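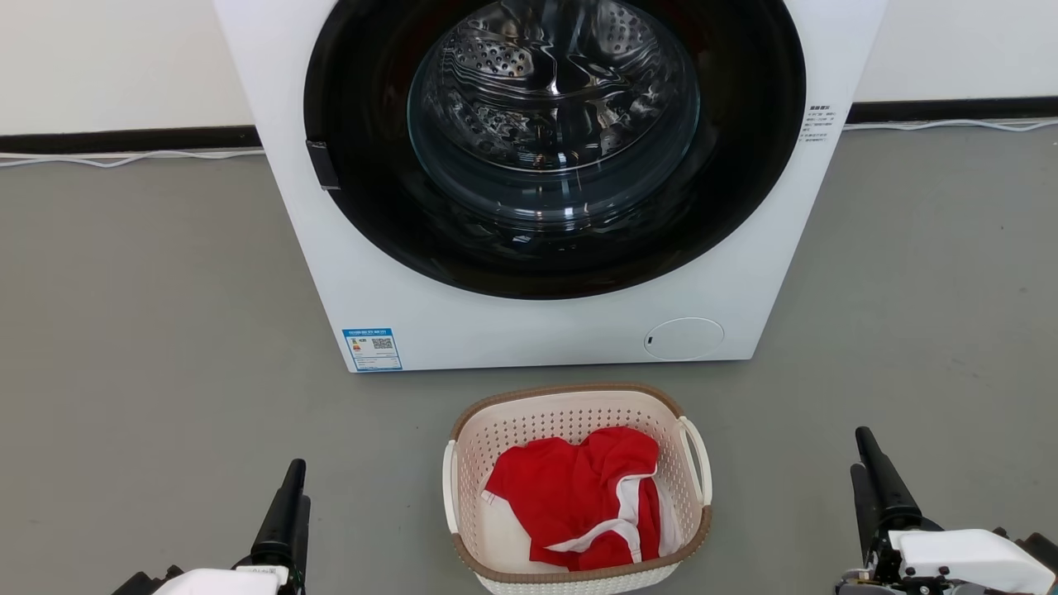 Ullari tenants' group asks Lokent to show its workings on "cheaper" shared laundries

For immediate release

The Ullari Tenants' Group has today asked the housing firm Lokent to publish the figures behind its claim that shared laundry rooms will save households money. The plan would see washing machines taken out of flats at Park and Bodari when kitchens are refitted, with residents sent to a paid laundry room on the ground floor instead.

Lokent's leaflet, pushed through doors in December, says the change will be "greener, simpler and kinder to your pocket". It gives one number, a saving of 200 pounds a year for a "typical home". It does not say what a typical home is, how many washes it does in a week or what it pays for power.

The group has 14 questions and has sent them all to Lokent in writing. Among them: what will a wash cost in the first year, and who can put the price up after that? Is drying included? Will there be a cap on charges for people on low incomes? The leaflet is silent on all of these.

There are 548 flats across the two estates. The draft drawings show 2 laundry rooms, one on each estate, and no opening hours. Lokent says the rooms will be open "when residents need them". Parents of small children, night workers and anyone who has had to strip a bed at three in the morning may wonder who decides that.

"We have been promised savings before, and they have a way of turning into service charges," the group said in a statement. "If the sums are good, print them. We would be glad to be proved wrong."

The group does not object to shared laundries as such. Some members would welcome the extra kitchen space, and a few have no machine at home now. What it doubts is the idea that taking away a thing people already own, and charging them to use another one downstairs, must leave them better off. Greener is also a big word - the leaflet makes no mention of what will happen to working machines once they are removed.

The group is calling on Lokent to:

Publish its full costings, including repairs and staffing.
Let any household keep its own machine and plumbing if it wishes.
Hold a proper vote at Park and at Bodari before any kitchen work is booked.

Residents can read the full list of questions on the noticeboards in both entrance halls. Paper copies in large print are available from the group on request.

ENDS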